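Plumgate Study Circle: Notes for Members

Getting ready for the written part of the records clerk exam

Many of you wrote to me after the last newsletter and asked the same thing: how should I divide my time before the clerk exam in November? I will try to answer here for everybody, so that I do not have to repeat it in each e-mail. I sat this exam myself in Ostholm, two times, and the second time I passed. My advice comes from both.

First, please read the notice completely. I know it is long and the language is dry. But the notice tells you which papers are counted for the final list and which are only to be passed. In our district the language paper is only to be passed. The general knowledge paper and the office practice paper are counted. I have met people who spent the whole summer on grammar and then had no time for office practice, and this is a pity.

The general knowledge paper has 94 questions this year. There is no penalty for a wrong answer, so do not leave an empty line. The topics are district history, basic law, public money and simple arithmetic. For history I recommend the small Villalobos reader, which we have on the shelf in the study room. It is old but the chapters on the district offices are still good. For public money you need to know how a budget is made and who signs it. You do not need to know the amounts.

The office practice paper is the one which makes people nervous. You receive a bundle of letters and forms, and you must sort them, write a short register and prepare one file for the archive. The file is made by hand, with paper slips pasted on the cover sheet in the correct order. Please practice this at home, with real paper. On the screen everything looks easy.

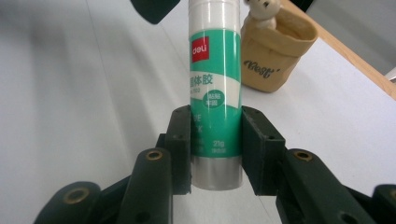 Glue stick, deli brand.

Zuzana Bartoš, who leads our evening group, made a practice bundle which you can borrow for one week. It has 12 letters, and three of them are traps — for example, one has no date and one is addressed to the wrong office. Try it first without looking at the solution. Write down your time. Then try again some days later and compare. If you return the bundle with the slips already pasted, the next person cannot use it, so please copy the slips before you start.

A few words about the register. The examiners want the sender, the date of the letter, the date of arrival and the subject, in this order. The subject should be short. "Complaint about street light" is enough. I used to write two full sentences for each letter, and in my first attempt I did not finish because of this. Also leave a free line after every entry, because corrections must be written under the entry and never over it. 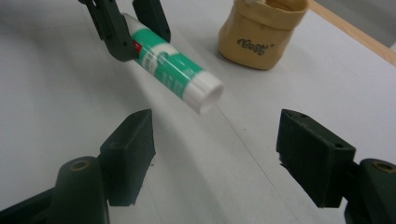 For the arithmetic there is not much secret. Percentages, simple interest, average, and reading a table. Do ten minutes every morning and it will be enough for most people. Oi-ling Au has collected nearly 1000 exercises from older papers, sorted by topic, and she is willing to send them if you write to her through the study room. She asks that you report mistakes in the solutions. I found one already, in the chapter on interest.

About the registration: the form must be received before the closing day, and the stamp of the post office does not count. You need a copy of your school certificate and two photographs. If your certificate is from another country, as mine is, you need also the translation with a stamp. This takes time — in my case it was more than a month — so please begin with it now, even if you are not yet sure that you will apply.

The exam takes place in the hall at Clullitz, the same as last year. The bus from Plumgate stops in front, but the first bus comes very close to the opening of the doors. I would share a car if you can. There is a list on the board in the study room where you can write your name and how many seats you have.

The next meeting of the evening group will be about the basic law chapter. Bring the notice and a pencil.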